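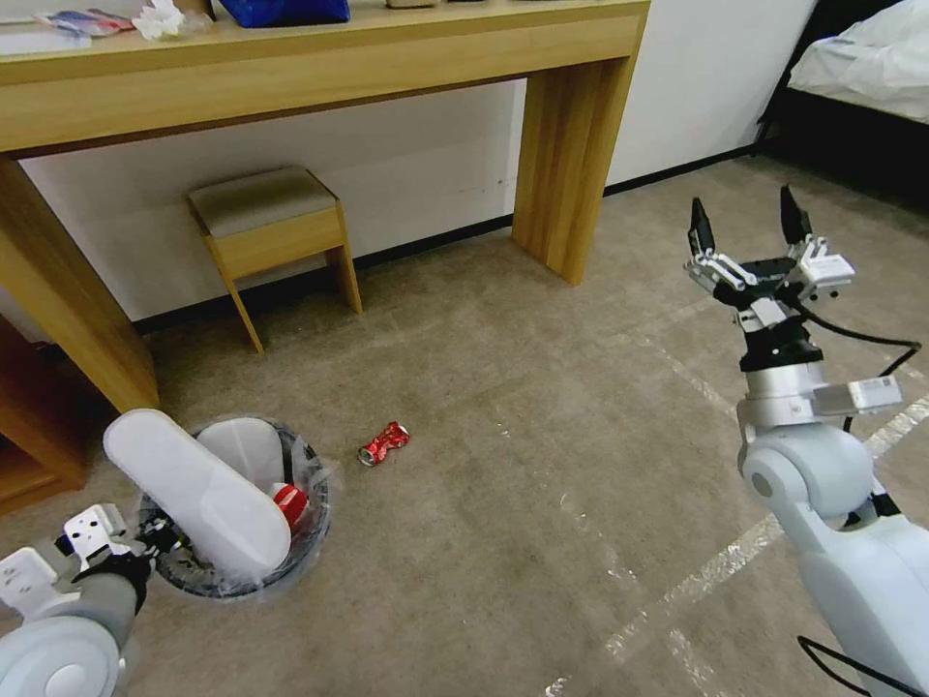 4. Recolha de resíduos com a unidade de dois braços

4.1 Âmbito

A presente secção aplica-se às equipas de limpeza de quartos da Lusport nas quais a unidade Pludotow assegura a apanha de resíduos do chão. A responsabilidade pelo quarto mantém-se no funcionário de piso. A unidade não substitui a inspeção final nem executa a mudança de roupa de cama.

4.2 Preparação do quarto

1. Coloque o caixote, com saco transparente, ao alcance do braço esquerdo. Dobre a borda do saco para fora.
2. Verifique se as fitas de marcação estão bem coladas à alcatifa. Substitua os troços levantados.
3. Retire do chão os objetos pertencentes ao hóspede.
4. Confirme que nenhum cabo da unidade toca no chão ou no caixote.
5. Selecione o programa 16 no painel e aguarde o sinal sonoro.

CUIDADO: Mantenha uma distância mínima de 500 mm em relação aos braços sempre que o painel indique movimento. Não introduza as mãos no caixote durante o ciclo.
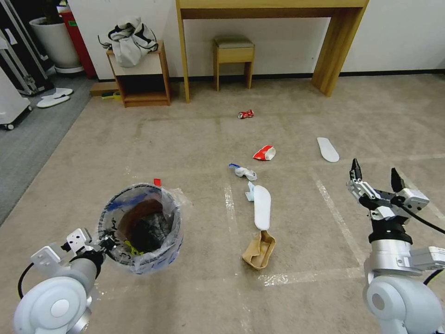
4.3 Objetos de classificação incerta

Palmilhas, chinelos e peças de vestuário não são considerados resíduos sem confirmação humana. Quando a unidade suspender o ciclo e apresentar o código 924, proceda do seguinte modo:

1. Prima PAUSA e aguarde a imobilização completa dos dois braços.
2. Observe o objeto e decida se deve ser recolhido, guardado ou entregue na receção.
3. Registe a decisão na folha de piso, com rubrica.
4. Prima CONTINUAR.

NOTA: As pausas para decisão contam como tempo de trabalho e não são imputadas ao funcionário nos mapas de produtividade.

4.4 Alteração de funções

O funcionário deixa de se curvar para a apanha manual e passa a acompanhar o ciclo a partir da porta. Cada funcionário recebe 360 minutos de formação antes de trabalhar sem acompanhamento. A formação é ministrada por Dace Pärn; os pedidos de dispensa ou de adaptação do posto são dirigidos a Torben Rieger.

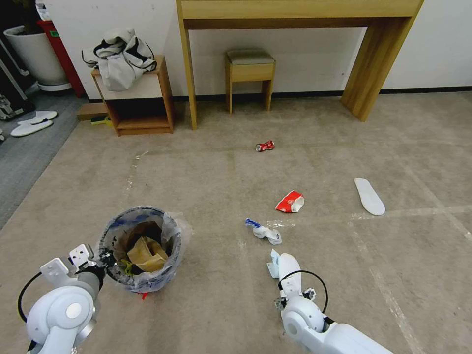
Figura 4.3 – Embalagens amachucadas, lata e palmilha na zona marcada; caixote entre os dois braços.

4.5 Fim do ciclo

1. Desligue a unidade no interruptor principal.
2. Feche e retire o saco do caixote.
3. Percorra o quarto e recolha manualmente o que tenha ficado debaixo dos móveis.
4. Comunique qualquer anomalia à supervisão de piso antes do fim do turno.

Revisão aprovada por Raelene Cosgrove em 07/02/2020.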